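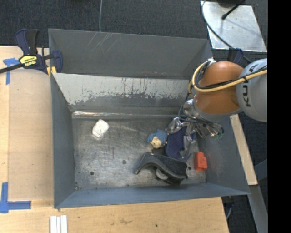

Chapter 5
Learning to Grasp by Trying

I have a soft spot for bins. If you want to find out whether a grasping method is any good, you can spend a week arguing about it at a whiteboard, or you can put a pile of stuff in a bin and let the arm have a go. A bin has walls, and walls are mean. Objects slide up against them, lean on each other and end up in the one spot where your fingers don't fit. Look at how the little doll-like head in the blue covering sits right up against that navy fabric, with a curved black thing lying under them, while the small white object over on the left has a great stretch of bare metal all to itself. Ask a beginner which one is easy to pick up and they'll point to the white one. Ask the same beginner to write down why, in a form a computer can use, and you've got yourself a research problem.

In the last chapter we did things the tidy way. We had a model of the object, we had a model of the hand, and we worked out where the contacts should go so that the forces balanced. I like that math and I hope you did too! But it leans on knowing the shape of the thing you're holding, and fabric doesn't really have a shape. It has whatever shape it had a moment ago, plus whatever your fingers just did to it. So in this chapter we're going to throw out the object model altogether and let the robot learn from its own attempts.

The basic idea fits on a napkin. The camera looks into the bin. The program proposes a place to grasp and an angle for the wrist. The arm goes down, closes the gripper, lifts, and we write down a one if something came up and a zero if nothing did. Then we do it again, many times, and train a network to guess the one or the zero from the picture and the proposed grasp. Once it guesses well, we turn it around and use it to choose - propose a bunch of grasps, score them all, take the best.

My first try at this was a project called Trellstead, which I ran with Birthe Egilsson when we were both a good deal more patient. We collected 552 grasps before we trained anything, and I was sure that would be plenty. It was not plenty. The network had learned one thing very well, and that was to stay away from the walls. Fair enough, I suppose, because most of our zeros came from there. But when we put an object near a wall and nothing anywhere else, the arm would go and close its fingers on clean metal in the middle of the bin. It gave that grasp a higher score than the object. Birthe printed out the score map and hung it over my desk, and it stayed there until we moved buildings.

What went wrong is worth going through slowly, and you'll meet it again in section 5.2. We had picked our training grasps at random over the whole floor of the bin. Random grasps mostly miss. So our data had a huge heap of zeros and a thin little sprinkle of ones, and nearly all the ones came from objects out in the open. The network never got a proper look at a good grasp near a wall. It had no reason to believe in such a thing.

The fix we used came from Þórey Þorgeirsson, and it's the method this chapter is built around. She called her version Cetlow, and I'll keep the name. You start with random grasps, just as we did, but you train early, on a small batch, even though the result is awful. Then you let the awful network choose half of the next batch while the other half stays random. Train again, choose again. Each round the chosen grasps get closer to real objects, and the random ones keep the robot from falling in love with its own mistakes. We ran it for 5 rounds of 100 grasps each, fewer attempts in all than my Trellstead set, and it picked things up along the wall that my network wouldn't go near.

A word on the objects, since students always ask. Mix them up. Put soft with hard, and bright with dull. A red-orange toy block is a lovely thing to start on, but if blocks are all you've got, you'll train a block detector and call it a grasping method. I did precisely that once and Nanna Kragh, who was reviewing the draft, wrote "so it likes blocks" in the margin. Mix the arrangement too. Stir the bin between rounds, or dump everything out and pour it back in, and resist the urge to place things nicely.

One more warning before we get going. The one and the zero look innocent, but you have to decide what they mean. Does it count if two objects come up together? Does it count if the gripper catches a corner of cloth and drags it along the floor? Bergþóra Zoëga and I disagreed on this for most of a January, and we only noticed because our success rates wouldn't match on the same log files. Write your rule down before the first grasp and tape it somewhere you'll see it. Mine is: one object, clear of the floor, still held when the arm stops moving. You may want a different one, and exercise 2 at the end of the chapter asks you to defend yours.

Section 5.1 sets up the labels and the grasp proposals. Section 5.2 takes the random-sampling problem apart, with my sad score map reprinted in full. Section 5.3 works through Cetlow round by round, and you'll want your notes from chapter 4 nearby for the part about wrist angles.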